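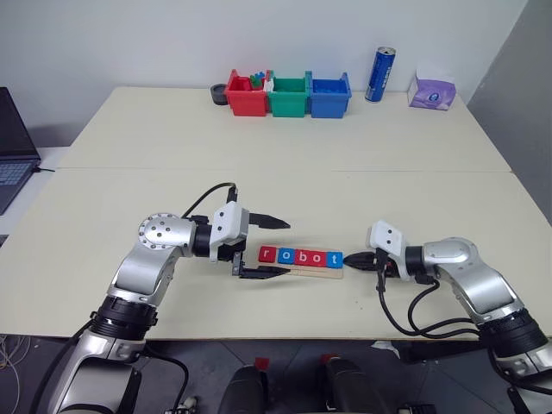
글자 블록과 나무 쟁반. 그라사 학습자료실 작업대에서.

(1) 그라사 학습자료실에서 안내드립니다. 낱글자 블록 교구의 대여 및 반납 기준을 일부 조정하였습니다. 이용 기관과 가정에서는 이어지는 게시물을 끝까지 확인하여 주시기 바랍니다. 변경된 기준은 8/4/06 대여분부터 적용됩니다.

(2) 대상 교구는 자료번호 2123번 '낱글자 블록 및 쟁반'입니다. 영문 소문자가 흰색으로 표시된 정사각형 블록과, 이를 한 줄로 늘어놓을 수 있는 얕은 밝은색 나무 쟁반이 한 벌을 이룹니다. 쟁반과 블록은 따로 대여하지 않습니다.

(3) 사진의 쟁반에는 "robot"이라는 낱말이 놓여 있습니다. r은 빨간색, 첫 번째 o는 파란색, b와 두 번째 o는 빨간색, t는 파란색입니다. 같은 글자 o가 서로 다른 색으로 되어 있는 점에 대하여 문의가 많았습니다.

(4) 본 교구에서 블록의 색은 글자의 종류를 나타내지 않습니다. 모음과 자음의 구분도 아닙니다. 색에 따라 분류하는 활동을 하실 경우에는 글자 읽기 활동과 시간을 나누어 진행하여 주시기 바랍니다. 두 활동을 함께 진행하면 어린 학습자가 색을 글자의 일부로 받아들이는 경우가 있습니다.

(5) 블록 간격에 관한 사항입니다. 사진에서는 r과 첫 번째 o 사이가 조금 벌어져 있고 나머지는 서로 붙어 있습니다. 낱말 만들기를 마칠 때에는 한쪽 끝에서부터 가볍게 밀어 간격을 맞추도록 지도하여 주십시오. 첫소리를 따로 떼어 읽는 활동에서는 첫 글자 뒤를 일부러 띄워 두셔도 됩니다.

(6) 쟁반 앞쪽, 블록 아래로 나무 바닥이 드러나는 부분은 비워 두는 자리입니다. 손가락으로 글자를 짚어 가며 읽을 때 사용합니다. 이 부분에 이름표나 접착 메모지를 붙이지 마십시오. 지난 6월 반납분 가운데 접착 자국이 남은 쟁반이 있어 해당 수량은 현재 대여가 중지된 상태입니다.

(7) 책상 사용에 관한 문의에 답변드립니다. 상판 두 장을 이어 쓰는 넓은 책상에서는 쟁반을 이음매 위에 걸치지 마시고 한쪽 판 안에 두시기를 권합니다. 상판 높이가 조금만 달라도 쟁반이 흔들릴 수 있습니다.

(8) 추천 낱말 목록을 개정하였습니다. 개정 목록에는 23개 낱말이 수록되어 있으며, 같은 글자가 두 번 들어가는 낱말을 별도의 쪽에 모았습니다. robot도 이 쪽에 있습니다. 낱말 선정과 배열은 교구 담당 나자레노 리치가 맡았습니다.

(9) 목록에는 우리말 뜻을 함께 적었으나, 학습자에게는 블록을 먼저 보여 주시고 뜻은 나중에 알려 주시기를 권장합니다. 한글 자모 블록과 섞어 사용하는 것은 삼가 주십시오. 반납 시 분류에 시간이 걸려 다음 이용자의 대여가 지연되고 있습니다.

(10) 세척 방법입니다. 블록은 물기를 꼭 짠 천으로 닦은 뒤 글자 면이 위로 오도록 펼쳐 말려 주십시오. 쟁반은 마른 천으로만 닦습니다. 물에 담그거나 소독액을 직접 뿌린 쟁반은 변형될 우려가 있으므로 그대로 반납하지 마시고 자료실에 먼저 알려 주십시오.

(11) 반납 시에는 블록을 쟁반에 올린 채 운반하지 마시고 동봉된 천 주머니에 담아 주십시오. 글자 순서대로 정리하실 필요는 없습니다. 수량 확인은 자료실에서 합니다.

(12) 블록을 분실하신 경우 낱개당 800원의 보충 비용을 받습니다. 분실한 글자를 반납 카드에 적어 주시면 됩니다. 쟁반이 파손된 경우에는 상태를 확인한 후 개별적으로 안내드립니다.

(13) 대여 기간은 종전과 같이 2주입니다. 대기자가 없는 경우에 한하여 한 차례 연장하실 수 있으며, 연장 신청은 반납 예정일 전날까지 접수합니다. 길라 분관에서 대여하신 교구도 본관에서 반납하실 수 있습니다.

(14) 기관 단위로 여러 벌을 신청하시는 경우에는 이용 인원과 학습자 연령을 신청서에 기재하여 주십시오. 보유 수량이 충분하지 않아 신청하신 수량보다 적게 배정될 수 있습니다. 배정 결과는 발테르 외베리 자료실장 명의로 통보됩니다.

(15) 개정 낱말 목록의 인쇄본은 본관과 길라 분관 접수대에 비치되어 있습니다. 종전 목록을 가지고 계신 분은 그대로 사용하셔도 무방합니다. 문의는 본 계정의 쪽지 또는 접수대를 이용하여 주시기 바랍니다.

그라사 학습자료실 드림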